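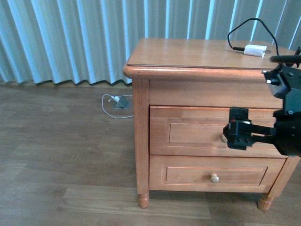 Kitley Home Tasks Group
Minutes of the teaching session review, May
Start 2:00 p.m.

Present: Humaira Jadoon (chair), Shazia Lodhi, Ehsan Bukhari, Jonalyn Fajardo (minutes)
Apologies: Qistina Tarigan

1. Minutes of the last meeting
Agreed. Shazia asked that "operator" be used throughout for the person on the remote controls. Jonalyn will change the template.

2. Drawer task
Ehsan reported on the nightstand task. The target is 40 good runs by remote control for the upper drawer and 40 for the lower. The upper drawer set is complete. The lower drawer set is 6 short.

Ehsan said operators approach the upper knob in different ways. Some open the jaws well before they reach it, others wait until they are almost touching. Shazia would like one method in the written instructions. Humaira preferred to keep some variety – the policy trained on the Marín set did badly when the knob was off to one side. Agreed to keep both approaches and note which one was used in the run log.

The lower drawer is harder for new operators, who tend to bring the wrist in too high. Shazia will add a practice period before any recorded runs.

Closing the drawer is to be logged as its own task from now on. Runs where the operator lets go and grips again stay in the set but are marked.

3. Teaching by hand
Three runs were tried with the operator moving the arm directly. Ehsan found it quicker to learn than the remote controls but said the operator's hands get into the head camera view. Jonalyn asked whether the wrist camera alone would be enough. Not known. Left open until Qistina is back.

4. Remote controls
The Tosow handset has a slow trigger return. Enus have been asked for a quote on a replacement. No answer yet.

Actions
Ehsan – finish the lower drawer runs
Shazia – practice period, new wording for the knob approach
Jonalyn – template, run log column
Humaira – chase Enus

Closed 2:50 p.m. Next meeting to be set by email.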